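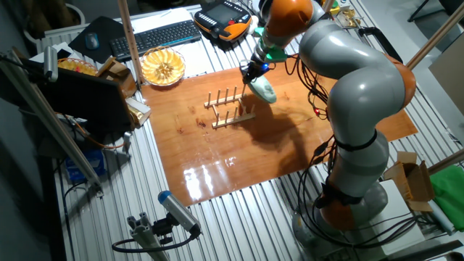 From: Oldřich Slanina
To: Gronska household list
Date: 20 Sep 2026
Subject: Re: Peg racks vs. wire, again

Liao wrote:
> I've had the wooden peg rack 2 years now and I'm not going back to wire.
> Two rails, a row of pegs on each, plates stand up on their own and the
> air gets to both sides. Mine lives on a varnished board next to the
> sink and the board still looks new. The Candura one costs 21 and I'd
> say it will see me out. Everyone on the list should try one.

Two years on one rack in one kitchen doesn't convince me. How many people eat at your place? A rack that does fine with four plates a day is not the same thing as a rack that gets loaded three times between breakfast and bedtime.

My objections, same as in April:

Pegs are fine for dinner plates. Try a soup bowl, or one of those light plastic lids that weigh nothing. Mine lean over until they touch the next one, and then so much for air on both sides.

Two separate rails only work if they stay parallel. I had a pair like that from the Gernthorpe market and they crept apart every time somebody pulled a plate out in a hurry. Are yours joined underneath? You didn't say.

Varnish. Looking new from above tells me very little. Pick the rack up and check where the rails sit, and look at the end grain while you're there. That's where mine went black.

And "see me out" is what the man at the market told me too. I gave him 90 for the big set and burned it the second winter.

If you can post the spacing between the pegs and say whether you ever oil the wood, I'll read it. Until then the wire one stays, ugly as it is.

Oldřich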